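# The Ferryman Question

We had been arguing over the ferryman since the pilot episode, and I do mean since the very first minute of it, before Ok-hee had even worked out which end of the microphone to talk into. Is the ferryman in book one of *Cavusthorpe* the same man as the king in book five? I said yes. Ok-hee Sung said no, never, over her dead body, and we'd happily filled a podcast with it ever since (along with dragons, maps, songs, soup, and whether you could really live on river eels for a winter).

So for episode 200 we had to do something about it. It couldn't just be the two of us with a bottle of plum wine on the rug in my flat in Brekascombe. It had to be big! It had to have a guest!

"Get Sadao Kuroda," Ok-hee said.

"We can't get Sadao Kuroda."

"You haven't asked him."

I should explain that in our small and glorious corner of the world, Sadao Kuroda was the man who had taught himself Grovau. Grovau is the language the river people speak in the books, and there isn't very much of it: some songs, a curse, the words on the drowned bell, and a wedding speech that goes on for eleven pages and that most readers skip. He hadn't skipped it. He had built a grammar out of it, with a whole chapter on the verbs, and put it online for anyone who fancied it. I'd printed it at work. I had used all the toner.

I wrote to him that night. I wrote four drafts and sent the worst one by accident, the one that began "Dear Mr Kuroda, you absolute legend", and then I lay face down on the sofa until my phone buzzed.

*Yes please,* it said. *Is it true you drink something on the show? I like pear cider.*

I rang Ok-hee and we both screamed.

## The plan

The plan was simple and I still think it was a lovely one. We'd each bring our best evidence about the ferryman, in turns, like a trial. Sadao would be the judge. Anyone who mixed up their books had to take a drink, and anyone who quoted the television version had to go and stand in the hall.

I went back and read all five in a fortnight. I read them on the bus and in the bath, and I read the marsh chapters while stirring a risotto, which is why my copy of *The Low Gate* now smells of stock. Oh, but it was wonderful! You forget. You spend years picking at the bits that don't fit together and then you open the thing up again at the start, and there's the fog and the rope and the little brass lamp, and a voice out of the dark saying "Mind the step, it's not there," and you're thirteen.

And I found it. Book two, the inn, a page I must have read every year of my life. The innkeeper's daughter asks the stranger to sign for his room and he does it with his left hand, "slowly, as one who has been made to use the other". The ferryman is left-handed. The king is right-handed, famously, there's a whole song about it. But if he'd been *made* to use the other...

I marked the page with a bus ticket. I didn't tell Ok-hee. It nearly killed me. 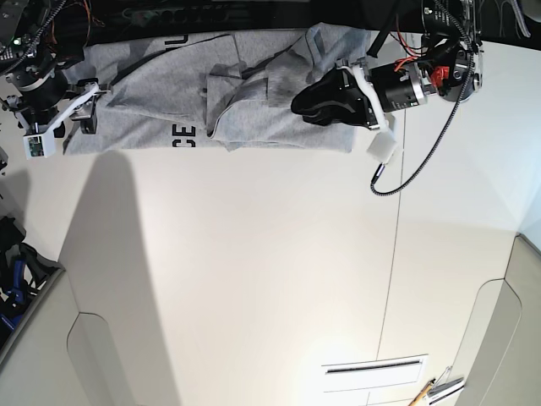

The left hand proves nothing at all, Ok-hee said two days later, when of course I had told her, over chips, with my mouth full. Half the people on that river were left-handed. It was in the wedding speech, if I'd ever bothered to read the wedding speech, and by the way she had something much better than a hand and I wasn't getting it out of her with chips.

"Is it the lamp?"

"I'm not saying."

"Is it the *bell*?"

She put a chip in her mouth and looked out at the sea.

I loved her very much at that moment and I also wanted to push her off the wall. We'd met in the queue for the last book, at the shop that used to be at the bottom of Cutler's Hill, at midnight in March with sleet coming down. She had a cardboard lantern she'd made herself and it was dissolving in her hands. She said, "Do you think he's dead?" and I said, "Who, the ferryman? He's the *king*," and she laughed so hard that she dropped what was left of the lantern in a puddle. We read the first chapter aloud to each other in the all-night café. She did the voices. She has always done the voices.

## 12 April 2019

Sadao came in on the early train with a rucksack and a carrier bag full of pear cider. He was taller than I'd imagined and much shyer, and he shook hands with both of us twice. He looked at my bookshelf for a good long while, and then he said something under his breath and went pink.

"Was that Grovau?" Ok-hee said.

"It's what the guests say when they come in. At the wedding. 'May the water stay below your floor.'"

"Say it again! Say it into this!"

So the first thing on the recording is Sadao Kuroda blessing my downstairs neighbour's ceiling. I'd borrowed a proper recorder for the occasion, a big heavy Shibata with a dial on it that went up to 8, and we'd hung blankets over the windows to keep the gulls out of it. We had the cider open by then. We had crisps, but they were the soft cheesy sort, for the microphone's sake.

I went first. I did my left hand and I did it beautifully, if I say so myself. I read the passage out. I let the silence sit there. Sadao nodded slowly and wrote something down, and then he asked which edition I was using.

"The blue one," I said.

"Ah," said Sadao.

"What do you mean, *ah*?"

In the first printing, he said, and he was terribly sorry about it, the line was different. It said "as one who has been made to wait". Somebody had altered it for the blue edition, and whether that was the author or a tired typesetter, there had been quarrels about it for years on a message board he no longer visited for his health.

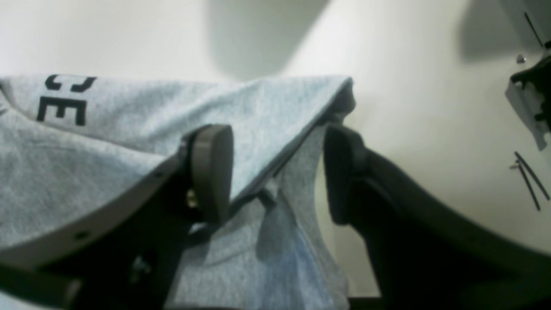
I had to drink to that. We all did, and then Ok-hee topped me up without asking, and she was being so kind about it that I knew she must be sitting on something enormous.

"My turn," she said. "I'd like to call the bell."

I *knew* it was the bell!

She'd got it written out on the back of a gas bill. The drowned bell of Cavusthorpe has one line of Grovau going round its rim, and everybody knows what it says, as it's translated right there in the text: *The king sleeps and the river carries him.* It's on mugs. It's on a tea towel in my kitchen. And Ok-hee, who had never shown the slightest interest in Grovau, who used to make snoring noises whenever I brought it up, had sat down with Sadao's grammar and worked through it word by word.

"It's the verb," she said. "It's in chapter three, the bit about who's doing what to whom. I think it's been the wrong way round the whole time. I don't think the river carries the king." She cleared her throat. Her ears had gone red. "I think it says the king carries people *over* the river."

There was a pause. You can hear it on the recording, that pause, and one single gull.

"But that's mine," I said. "Ok-hee, that's *my* side. If the king carries people over the river then he's the ferryman. You've just proved he's the ferryman!"

"I know," she said miserably. "I've known for a week. I checked it over and over."

"And you were going to say it anyway?"

"Well, it's *true*, isn't it?"

I turned to Sadao. He had taken his glasses off and was holding the gas bill very close to his face, and his lips were moving. He read it once through, and then he read it again from the other end. He put it down on the rug and smoothed it flat with his hand.

"I've had that verb wrong for nine years," he said, and he gave us the most enormous grin. "Oh, this is marvellous. I shall have to redo the whole chapter!"
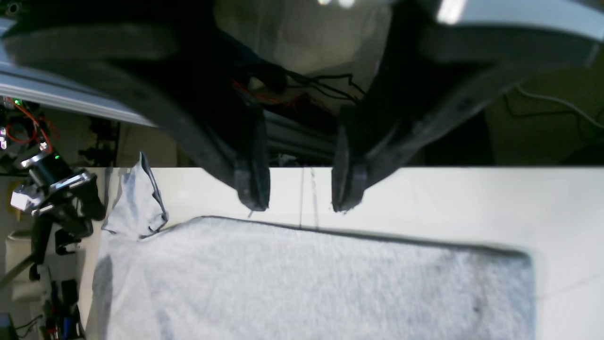 ## Afterwards

We never did get a proper ending recorded. Ok-hee was on her feet doing the ferryman's voice and then the king's, one after the other, faster and faster until they were the same voice, and I was shouting page numbers, and Sadao had got hold of my tea towel and was correcting it in biro. At some point he asked if he could sing the wedding song. It's got nineteen verses. He knew them all, and by the fifth we knew the chorus, and my neighbour was joining in with a broom.

He missed his train. We made him up a bed on the sofa with the window blankets, and Ok-hee and I did the washing-up in the dark so as not to wake him, passing the glasses across by feel.

"So you were right," she whispered. "All this time. Are you going to be unbearable?"

"Completely."

"What'll we do the next one on?"

I dried a glass. I'd been thinking about the innkeeper's daughter, as it happened -- the one with the register. She turns up for a page and a half and you never hear of her again, but she's got a brass lamp on her counter, and the author does tell you what's engraved on it, down in the footnotes, in Grovau.

"Have you still got that gas bill?" I said.

She had. She pulled it out of her back pocket and went to find the biro.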